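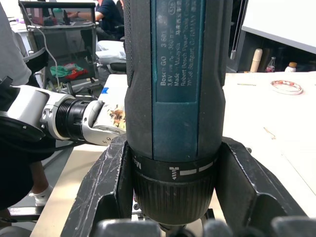

Changes at the Orellana tool library from August

Dear members and neighbors,

Many of you have asked me what will happen with the tool library when the building on Tirkia Street closes for repairs. Now I can answer, because we signed the paper with the new landlord last week. In August we move to the ground floor of the old Foltton shoe shop, next to the bakery. The rent is a little higher, but there is a real door to the street and the heavy things do not have to go up the stairs any more. Delia Domínguez measured the rooms two times and she is sure that the long shelves fit. The tall cabinet does not fit, so if somebody wants it, please write to her before the end of the month.

The yearly fee stays at 20 dollars. For students and for people over 65 it is 18, as before. We discussed for a long time if we should raise it, and Nélida Herrera made a good calculation which shows that we can wait one more year, if the late returns become fewer. I ask you kindly to think about this. When a tile cutter is at your home for five weeks, there is another family with half of a bathroom.

From now on you can keep hand tools for 20 days and electric tools for one week. If no other person has reserved the tool, you can extend by e-mail or by telephone. Please do not only tell it to the person at the desk when you meet in the supermarket – this happened with the hedge trimmer and it made a lot of confusion.
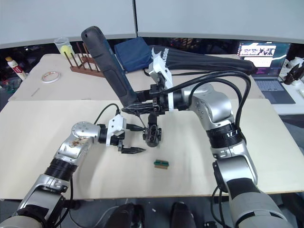
The repair evenings will also continue in the new place, and I am very happy for this. Last winter we had lamps, toasters, a sewing machine from Estela Toledo's grandmother, and a radio which needed four visits. You do not have to be a member to come. Bring the broken thing, the cable if it has one, and the screws if you have already opened it. Put the screws in a small bag or a jar, please. We have many screws in our drawer but they are never the right ones.

Retno Wibisono offers again his short course for beginners, "The First Shelf on the Wall." It is 3 evenings and you learn how to find out what kind of wall you have, which plug to choose and how to keep the line straight. He asked me to write that it is for real beginners. The persons who came to the last course and discussed with him about concrete for one hour are welcome to help him instead. Places are few, so sign up at the desk.

We still look for some things: a good stepladder, two clamps of medium size, and a wet and dry vacuum cleaner. We do not need more hammers. We also cannot take gasoline machines, because in the new contract it is not allowed to store fuel.

For the moving day we need strong arms and also one or two vans. Florencia Quezada makes the list of helpers and will cook her lentil soup for everybody, with and without sausage. The exact date comes in the next newsletter, together with the new opening hours. Until then you find us in the old rooms, and the return box stays beside the entrance.

With friendly greetings from the desk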